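Saturday, February 13, 2021

## Session 4: Reading a record in combat sports

Welcome back, everyone! Last time we got happily stuck on weight classes, so we're picking up with the fighter's record, that little string of numbers you hear read out before every bout.

A record goes **wins – losses – draws**, in that order. A kickboxer listed at 20–4–2 has won 20, lost four and drawn two. Easy enough, but do look at *where* those fights took place (I can't say this often enough). Amateur bouts are usually kept apart from professional ones, and a careless fan page will cheerfully add them together.

Some words to know:

- **KO**: the fighter is down and can't beat the count
- **TKO**: the referee, doctor or corner stops it
- **Split decision**: two judges go one way, the third goes the other
- **No contest**: the bout doesn't count for either side

For our sample cards we'll use the Destton and Prollberg club nights, both in your reading packet. Take your time with the Prollberg one – the scoring is messy and I'd love to hear you argue over it.
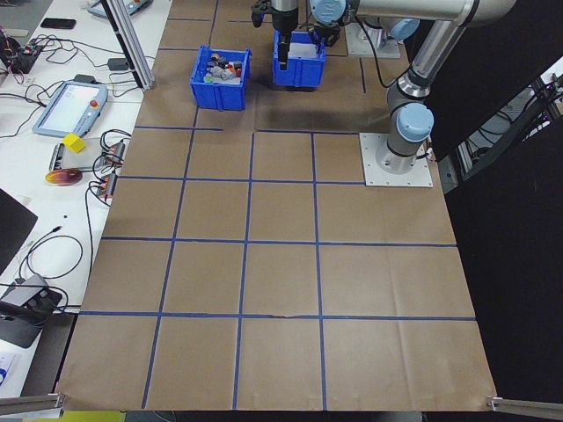 *Taped grid on brown paper, with robotic arm.*

**For March:** read the Trustovmont chapter on judging and bring one record you've checked against two sources.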